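4. Small belongings on beds and other soft surfaces

4.1 What the storage literature leaves out

Most published work on household clutter begins with furniture. A drawer, a shelf or a desk is treated as the place where a thing lives, and anything found elsewhere is counted as out of place. We doubt this is a sound starting point for people who live in one room. In rented rooms and shared apartments the bed is often the largest flat surface there is, and a good deal of sorting gets done on it. To call a binder clip on a bed "misplaced" is to assume the answer before asking the question.

The best known attempt to deal with this is the Holub scheme, which gives each object a home category (stationery, toiletries, electronics and so on) and scores a surface by how many categories are mixed on it. A high score is read as disorder. Thoroddsen's revision, which we refer to as Clumico after the project it came out of, adds a layer for the cloth, paper or tray that objects are resting on. Kolbrún Thoroddsen has argued that this layer carries most of the useful information. We were not convinced when we began, and we are only partly convinced now.

Our own material comes from the Trovodum set: 24 bedroom layouts recorded in June, each built up from small personal items on a bed. Figure 4 gives two views of one of them. The first takes in the newspaper, the towel and the bags and boxes behind them; the second is closer to the towel. 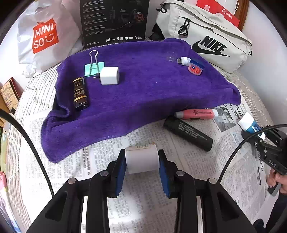
Under the Holub scheme this layout does badly. Lip balm, a USB drive, a power adapter and a binder clip share one towel, and three or four categories are in play before the newspaper is even considered. A rater following the manual would mark it as mixed and move on. Yet both raters, when asked in plain words whether they could find the lip balm, said yes without a pause. So could anyone. The tin has a pink-red lid and it is on a purple towel. Whatever the score is measuring, it is not how hard things are to find.

The Clumico reading is kinder, but we have trouble with it too. It treats the towel as one zone and the newspaper as another, and asks whether the split between them means something. A tube with a white cap is on the paper; the Vaseline tin is on the towel. If the zones were doing any work, we would expect two things of that sort to be together. It is possible that the person laying them out had a reason. It is at least as possible that the towel was there and the tube went down next to it. The method has no way to tell these apart, and the papers that use it seldom admit as much.

Packaging raises a separate problem. Shopping bags and product boxes stand at the back of this layout, among them a MINISO bag, a Nike bag and an Edifier headphone box. Holub counts each as one object. Clumico counts each as a container, with contents assumed. Neither choice is safe. A box may be empty and kept for a return, or it may hold chargers, receipts and spare earbuds that have nothing to do with what is printed on it. We coded packaging as "contents unknown" and left it out of the scores. This lowers the totals, and we think the lower totals are closer to the truth.

4.2 Soft surfaces and small things

A second claim made for cloth underlays is that they keep small objects from wandering. The Gindia handbook for student housing repeats it as settled advice: put down a towel before you empty your pockets or your desk drawer. We could find no test behind the advice. The reasoning seems to be that looped fabric grips better than a sheet does, and that a single strong color makes small things easy to see.

The second half of that is reasonable for some objects and doubtful for others. Clear plastic is the obvious weak point.

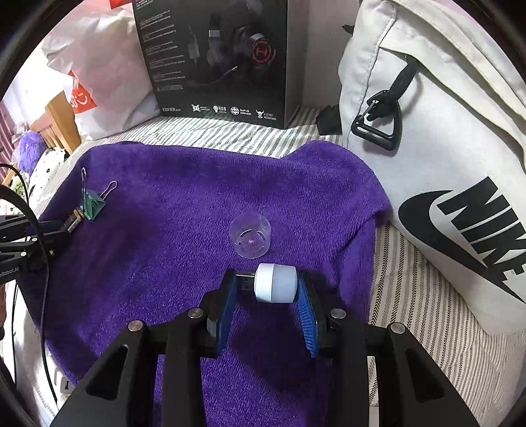 A transparent cup takes on the color of whatever is under it. Against purple terry it is purple, and a rater scanning quickly has only the rim and the molded base to go by. The binder clip gives no such trouble, with its green body and its wire handles sticking up, and a metal USB plug is easy to pick out on any dull cloth. Small dark cylinders fall between the two. We would advise against any general statement about towels and visibility until someone has sorted objects by how they look and not only by what they are for.

The first half, on wandering, we regard as open. Towels gather. The folds near one side of this one form small ridges and hollows, and the far edge does not lie straight. A battery set down on a flat stretch of terry may well stay where it was put. Near a crease it could as easily roll into the fold, where it would be harder to find than on a bare sheet. The handbook pictures its towel perfectly smooth, and a mattress under someone's weight will not keep it that way for long.

We also note the sheet. Bold stripes and herringbone patterns are common in our layouts, and a patterned sheet may explain more of the benefit credited to towels than the texture of the towel does. Plain sheets would be the proper comparison. Only 7 of the layouts had them, too few for us to say anything firm, and we would ask readers to be wary of earlier papers that said something firm with fewer.

4.3 Limits

Our raters saw still views and did not handle the objects, so we cannot speak to reach or comfort. The rating sheet allowed up to 30 seconds per view, a limit taken over from the Holub manual without any test of our own. Changing it might change the order of the layouts, and we intend to check this before the scores are used for anything beyond comparison within the set.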